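Moving house with an indoor cat – how long do I keep her in one room?

Asked in: Cats > Behavior and Settling In
Posted October 2013
3 answers

We got the keys to our new place in August and finally moved in two weekends ago, and I'm starting to think I've done everything wrong with the cat. She's a nine-year-old tabby, always been indoors, and she'd lived in the same apartment since she was a kitten. Her name is Belach (long story, it's from a book) and she's normally the boss of everybody.

I'd read that you should start them off in one small room, so I put her in the spare bedroom with her litter box, her food, her water and the ratty old blanket she sleeps on. She went straight under the bed and stayed there for most of two days. She eats, but only at night when we've gone to bed. She's using the box fine. On day four I felt bad for her and opened the door, and she crept along the wall as far as the stairs, heard the fridge click on and shot back under the bed like I'd fired a cannon.

So now I don't know if I should shut the door again or leave it open and let her work it out. My partner says leave it open. My mother says put butter on her paws, which I'm not doing. Also she's started yowling at 4 am, and I have to get up for work, so any help with that would be great too. She did have a checkup before the move and the vet was happy with her.

Sorry this is so long!

Answer 1 (marked helpful by the person who asked)

Poor thing, and poor you. I've moved with cats three times now and what you're describing sounds really normal to me, especially for a cat who has only ever known one home. You haven't done it wrong.

I'd go for something in between. Shut the door when you're out and overnight, so she has a small safe space that smells like her, and open it in the evening when the house is quiet. Then ignore her. I know that's hard! Sit on the floor in the hallway with a book and a few treats and let her decide. My old girl took 14 days to come down the stairs and then one night she just strolled into the kitchen and asked for dinner.

Don't drag her out from under the bed, and don't block it off either. If you want to give her something better to hide in, a cardboard box on its side with her blanket in it works great. Don't wash the blanket, by the way, however ratty it is. You can rub a clean sock along her cheeks and then wipe it on door frames and table legs at cat height, which feels ridiculous but it seemed to help mine.

For the yowling, play with her right before you go to bed – string toy, feather thing, whatever gets her going – and then feed her a decent supper after. If she yells at 4, try very hard not to get up and feed her. I made that mistake and it took me months to undo it.

One thing I'd watch is the eating. If she goes a full day without touching food, call the vet and don't wait on it. Same goes if she stops peeing or keeps going to the box and nothing happens.

Answer 2

just open the door, shes a cat. mine was fine in an hour. get one of those plug in things if your worried

Answer 3

I don't agree with the one above, sorry. Some cats are fine in an hour and some really aren't, and a nine-year-old who's bolting at the fridge is telling you she needs more time.

We moved last spring with a pair of brothers. One of them, Ilamura, was sleeping on the windowsill by lunchtime. His brother lived behind the washing machine for most of a week and we had to put his dinner back there. Same litter, same food, same house. So I wouldn't go by anybody else's cat.

Things I'd add to the first answer:

1. Check the gaps before you give her the whole house. Behind kitchen cabinets, around pipes, the back of the closet under the stairs. A scared cat can get into a space you'd swear a mouse couldn't.

2. Get her microchip details changed to the new address now, while you're thinking about it. I put it off and then had a horrible afternoon when somebody left our back door open.

3. Put a second litter box downstairs before she starts exploring. If she's nervous halfway down she may not want to run all the way back up for it.

4. Bring in one noise at a time. Let her get used to the fridge and the TV before you start on the vacuum cleaner. I swept for the first week, and the carpets survived.

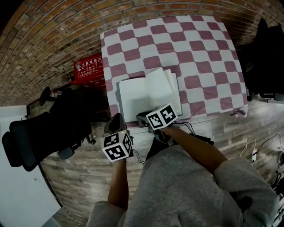
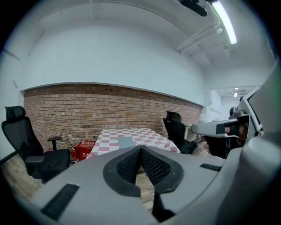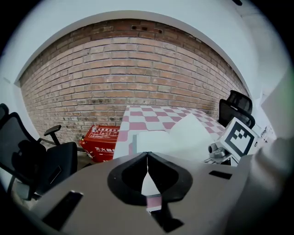
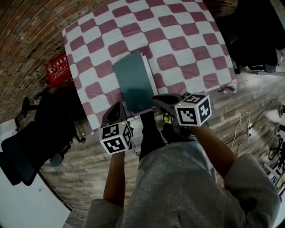
5. Keep meals at the same times you had in the old apartment, even on weekends. Cats love a timetable, and with everything else changed it gives her one thing she can count on.

6. Leave something of yours in her room, like a T-shirt you've slept in.

On the 4 am singing, ours did that too and it faded by itself once he'd claimed the couch. Earplugs until then. If it's still going on in a month, or she seems thirsty all the time or is losing weight, mention it to the vet, as older cats can get loud for medical reasons too.

Good luck, and let us know how she gets on. And yes, please skip the butter.

Comment from the person who asked

Thank you both so much (and thanks to the second person too, I guess). The door is shut tonight and I've given her a box. She's sitting next to it. I'm going to try the sock tomorrow and the late supper starting now, and I've got the microchip form open on the computer.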